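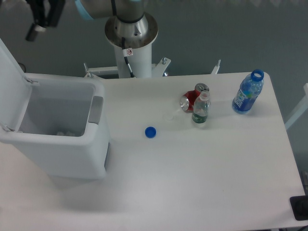

Bottles, a can and a stray blue cap on the sorting table in Flindville.

October 30, 2020

I stopped by the sorting morning in Flindville and ended up staying until lunch! Bernadette Ní Mhurchú has been running these since May, and 52 households are now signed up to bring in their empties (it was nine at the start, she told me, and four of those were her cousins).

The big question at the table was caps. On or off? Over in Trermont they want them left on, but our hauler takes them separately, so off they come, and please put them in the jar by the door. I've been doing it wrong for years. Crushed cans are fine, by the way, and tissues go in the trash, even the clean-looking ones.

Diarmuid Hayes is still after a second bin with a lid, so if you have one sitting in the garage, call him. The next sorting morning starts at 9 in the same room, and Evangelia Mitsotakis-Vlachou is bringing her cheese pies again. I'll be there early for those.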